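Re: [snackswap] What goes in a first box?

On 24 March 2019, Mariann Illés wrote:
> Hello all, I've signed up for the October swap and I have never packed
> one of these before. My partner is in Stenmont and says she will eat
> anything. Do I go for a few big bags or lots of little things? And how
> do you keep it from turning into crumbs on the way?

Hi Mariann, and welcome! You're starting early, and I'm all for it, as half the fun of a swap box is having it open in the living room for weeks and dropping things in as you find them. I've done two of these with people over in Grustmont and I still changed my mind about everything at the last minute both times.

My vote is for a mix. I like a couple of bigger bags to give the box some shape, and then small packets tucked in wherever they'll go. The bigger ones stand up along the back and the little ones settle in front, and when your partner lifts the flaps she sees some of everything right away. If you put all the big bags flat on top she'll think she got three things (my sister did that to me once, and I sulked until I dug down to the chocolate).

I have one going at the moment on the mat in front of the sofa:

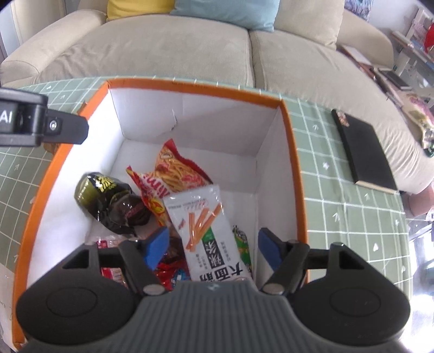
The orange box so far, with the noodle snack at the back and the 大面筋 in the middle.

The white bag with the orange sticks on it is a gluten stick snack, chewy and a bit spicy, and I can't recommend it enough if she really does eat anything! The shop on Sárközi Street carries them, down at the far end past the tea. The crunchy noodles are the ones I worry about. Those I keep upright, with softer things leaning on them, and I don't press down on anything when I close up.

As for crumbs, a snug box does more good than a lot of paper. Mine has a little crease and a tear on the inside of the back wall, so that will get a strip of tape before it goes anywhere. Flerus sells plain ones in a good size if you don't have any saved up.

Do write down what you put in as you go. I always mean to and then can't remember what I sent when the thank-you note comes - and people do ask where to get more of the green ones.

Let us know what you end up finding!

Warmly,
Judit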